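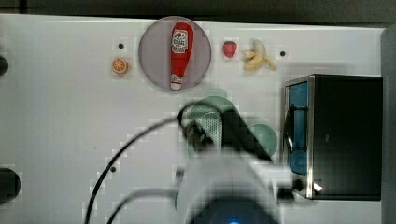 Issue 35

So I have been keeping this blog going for a while now and I still get more emails about pretend play than about anything else I write (more than the bread posts, which hurts a little). Mostly they're from parents who want to know what to buy. I always give the same answer, which is less than you think, and then I go on for another page, so I may as well do it in public.

My daughter is four and she runs a restaurant. It's called Gorby. I don't know where she got the name and she won't tell me. Gorby is open from the minute I sit down with a coffee until the minute I'd really like her to eat actual dinner, and it serves whatever it feels like serving. Last week I ordered soup and got a banana and a bill for 4,000 dollars. I paid it in buttons.

What I love about it is how much of real life ends up in there. She sighs when I take too long to choose. She says "we're out of that" before I've even finished the word. She came over once with her hand on her hip and asked if I was still working on that, and I hadn't been given any food yet! I waited tables for years before she was born, and I swear I never told her a thing about it, but she has the walk. She has the exact walk.

My friend Ama Ofori has twins a year older and their place is much stricter. You have to book. I turned up without a reservation in January and had to stand in the hallway with my coat on while they talked it over. Ama just kept folding towels and let me stand there.

Anyway, what to buy. We started out with a huge set, one of those tubs with 200 pieces in it, and it was a mistake. She tipped it out, looked at it, and walked away. There was a tiny lobster in there that I stepped on for months. I put most of it up in the closet and left out a plate, some fruit and a ketchup bottle, and the next morning Gorby opened for business. I think she needed to be able to see all of it at once. I'm a bit like that with my own kitchen, to be fair – I cook better in a week when the fridge is nearly bare.

Ketchup is the big one, by the way. If you only get one thing, get ketchup. It goes on everything, it makes a noise (she does the noise, with great commitment) and it gives a shy kid something to do when other children come over. My nephew hardly spoke for the first hour of his last visit, but he put ketchup on every single thing I owned, including my knee, and by lunch he was the manager.

The other thing I'd say is to be a bad customer now and then. I used to say "mmm, delicious" every time and she got bored with me fast. Now I send things back. I ask if there's any cheese in the orange. I say I'm allergic to Tuesdays. She gets so cross and so happy, and the game goes on twice as long, and sometimes she'll rope in her dad as the cook so she has somebody to blame.

I do have limits. I can do 35 minutes on a good day and then I need to be a person again. We have a deal that the restaurant closes when the kitchen timer rings, and she turns a chair around backward in the doorway to show it's shut. I've been told off for stepping over it.

A few of you asked about play money and I haven't found any I like. Buttons are fine, and so are old bus tickets. She did take a library card off me in payment and I had to order a sandwich to get it back.

Next time it'll be the rye loaf again, I'm on my third try and the middle is still gummy. If yours comes out right, please tell me how long you leave it before you cut it.

6 comments
Share 35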